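Podau Two-Level Desk: Review After Six Months of Daily Use

Reviewed by Hyun-seo Ok
Posted 29/05/2019

I bought the Podau to replace a flat office table that had begun to sag in the middle. My requirements were modest. I wanted a fixed-height work surface, a raised shelf at the back for the things I reach for, and a finish that would survive cleaning. I paid full price and have no arrangement with the seller.

Assembly

The desk ships in two cartons. The heavier one holds the main top and the legs, and the other holds the shelf, the brackets and the hardware. All of the fasteners are the same thread, and the bag includes 9 spare bolts, more than I have seen with any desk in this price range. The supplied hex key is short and slips under load. I used my own driver with a long bit.

The manual tells you to attach the shelf last, with the desk upright. I would do it earlier. The rear brackets are hard to reach once the legs are on, and the holes in my left bracket were 2 mm out. Leaving all four bolts finger-tight until the shelf was seated took up the error. With the bolts torqued down there was no visible gap at the joint.

Depth and layout

The usable depth of the lower surface is 620 mm. That fits a full-size keyboard and an open ring binder in front of it, but not a large monitor on a conventional foot. Anyone using a heavy screen should plan on a clamp arm, and should know that the clamp has to go on a side edge, where the overhang is narrow. My Pledov arm fits with the smaller of its two jaws. The older Jin arm I tried first does not fit at all.

The back shelf is narrow and works best for small things: a pen holder, glasses, a few blocks. It will not take a printer or a speaker of any useful size. The shelf has no lip, so round items should go in a container.
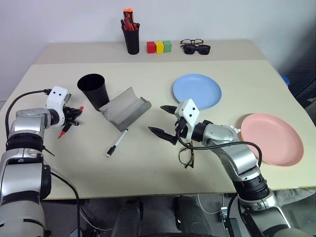
Stability

Side-to-side sway is low. I tested it by typing at normal speed with a full glass of water at the corner, and the surface of the water barely moved. Front-to-back movement is more noticeable, particularly if you lean on the front edge with both forearms. Pushing the desk against a wall removes most of it. In the middle of a room I would want a rear crossbar, and Podau does not sell one for this model.

The leveling feet have 21 mm of travel, enough for my floor, which drops toward the window. They are threaded plastic and turn stiffly. Lift the weight off the corner before adjusting or the hex section will round over. One of mine did.

Surface and finish

The finish is pale beige with almost no gloss, and glare from an overhead light is low. It also hides dust better than the black desk I had before it. Contrast is the weak point. White paper stays visible on it, but only just, and I have put my mug down on a receipt more than once.

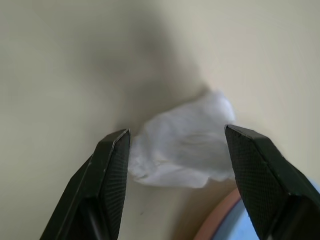
Ballpoint comes off with a damp cloth. Permanent marker needs alcohol and leaves a faint gray ghost if it sits overnight. Coffee left for an afternoon wiped away without a ring. After six months there is one area of wear, a slightly polished patch where my mouse hand rests. I can see it from a low angle and cannot feel it.

The edges are less convincing. The front edge is rounded and comfortable, while the side edges are close to square and have already picked up a small chip from a chair arm. A repair stick in a matching shade can be ordered, though mine dried a little darker than the desk.

Compared with the Plallow

The closest alternative I have used is the Plallow, which I had on loan in June of last year. Its shelf is deeper and its feet are metal. Its top is thinner, and it rang like a drum whenever I set anything down. The Plallow also has a cable slot cut into the rear of the main surface. The Podau has none, so cables run up behind the shelf or around the side. I fixed a plastic channel to the underside with screws, having found that adhesive pads let go within a few weeks.

Ratings

Assembly: fair
Stability: good, very good against a wall
Surface: good
Edges: fair
Cable handling: poor

I would buy it again for a laptop or for paper work. For two monitors I would look for something deeper. Replacement feet are sold in sets of four only, and my set took three weeks to arrive.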